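Zwischenbericht zum Arbeitspaket 2: Wahrnehmung und Planung für nicht greifendes Schieben
Projekt Holteo
Berichterstatterin: Geetha Marar, Ostico
Stand: 27. November 2020

1. Gegenstand des Berichts

Der Bericht beschreibt den Stand der Softwarearbeiten im Arbeitspaket 2. Ziel ist eine Steuerung, die flache Bauteile auf einer Arbeitsfläche nach sprachlichen oder tabellarischen Vorgaben anordnet und dabei ohne Greifer auskommt. Die Mechanik ist Gegenstand von Arbeitspaket 1 und wird nur erwähnt, soweit sie Schnittstellen berührt.

Gegenüber dem Antrag hat sich die Aufteilung der Module geändert. Wahrnehmung, Aufgabenplanung und Bahnplanung laufen jetzt als getrennte Prozesse mit versionierten Nachrichtenformaten. Der ursprünglich vorgesehene gemeinsame Prozess ließ sich nicht sinnvoll testen, weil ein Fehler in der Segmentierung regelmäßig auch den Planer beendete.

2. Wahrnehmung

Die Objekterkennung liefert je Block Farbe, Formklasse, Lage in der Brettebene und Orientierung. Farbe und Form werden getrennt klassifiziert und erst danach zu einer Objektkennung verbunden. Das erleichtert die Fehlersuche, da die Farbklassifikation deutlich robuster arbeitet als die Formklassifikation.

Für die Auswertung wurden 796 Aufnahmen von Hand annotiert. Die häufigste Fehlerart ist das Verschmelzen zweier gleichfarbiger Blöcke, die sich berühren und in der Kameraansicht teilweise überdecken. Die Segmentierung erzeugt dann eine einzige Kontur, deren Schwerpunkt auf keinem der beiden Blöcke liegen muss. Am hinteren Brettrand tritt der Effekt wegen der perspektivischen Verkürzung häufiger auf.

Als Gegenmaßnahme hat Tamsin Nepia einen Nachverarbeitungsschritt eingeführt, der die Kontur gegen die bekannten Grundrisse prüft und bei zu großer Fläche eine Aufteilung erzwingt. Die Parameter sind noch von Hand gesetzt. Eine Schätzung aus den annotierten Daten ist vorgesehen, sobald der Datensatz in Trainings- und Testteil getrennt vorliegt.

Die Umrechnung von Bild- in Brettkoordinaten erfolgt über eine Homographie. Die Holzmaserung stört die Kantensuche weniger als befürchtet; die Fugen zwischen den Brettlagen werden dagegen gelegentlich als Brettkante gewertet. Der Suchbereich ist deshalb auf den äußeren Rand beschränkt.

3. Aufgabenplanung

Der Planer mit dem internen Namen Varma zerlegt eine Vorgabe in eine Folge einzelner Schübe. Als Vorgaben sind derzeit Gruppierungen nach Farbe, nach Form und nach Brettbereich zugelassen. Eine Gruppe gilt als gebildet, wenn der Abstand jedes Blocks zum nächsten Gruppenmitglied unter einem einstellbaren Schwellwert liegt. Bei Vorgaben mit mehreren Farben je Gruppe wird die Farbmenge als Vereinigung behandelt — eine Reihenfolge innerhalb der Gruppe wird nicht erzwungen.

Ein typischer Zustand für diese Vorgabenart ist die Trennung in Rot und Grün auf der linken, Blau und Gelb auf der rechten Seite, mit dem Schubstab zwischen den beiden Gruppen.
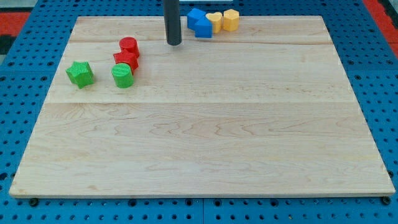 4. Bahnplanung und Regelung

Jeder Schub besteht aus Anfahrt, Absenken, Schubstrecke und Abheben. Die Anfahrt wird oberhalb der Blöcke geplant, sodass Kollisionen nur beim Absenken und während des Schubs zu prüfen sind. Bei eng stehenden Blöcken reicht der freie Raum für den Stab oft nicht aus. Der Planer sucht dann einen Ansatzpunkt an der Außenseite der Gruppe und nimmt in Kauf, dass ein Nachbarblock mitbewegt wird.

Runde Grundrisse lassen sich mit dem vorhandenen Kontaktmodell schlecht führen, da kleine seitliche Abweichungen den Block aus der Schubrichtung drehen. Für Zylinder wird die Schubstrecke daher in kurze Abschnitte geteilt, zwischen denen die Lage neu bestimmt wird. Bei Stern und Herz hängt das Ergebnis stark vom Kontaktpunkt ab; Einbuchtungen werden als Ansatzpunkte bevorzugt.

5. Werkzeuge

Das Wiedergabeprogramm Stusside zeigt Kamerabild, erkannte Objekte und geplante Schübe zeitgleich an. Protokolle älterer Nachrichtenversionen können nur nach einer Konvertierung gelesen werden.

6. Abweichungen und offene Punkte

Die Anbindung der Spracheingabe ist verzögert. Die Schnittstelle ist festgelegt, angebunden ist bislang nur die tabellarische Eingabe. Kostenneutral wurde Arbeitszeit aus diesem Posten in die Segmentierung verschoben.

Offen sind außerdem zwei Punkte:
— Abbruchkriterium des Planers, wenn sich der Abstand zum Zielzustand über mehrere Schübe nicht verringert
— automatische Prüfung der Kalibrierung beim Systemstart

Beide Punkte sind für Januar eingeplant. Eine Änderung der Mittelverteilung wird nicht beantragt.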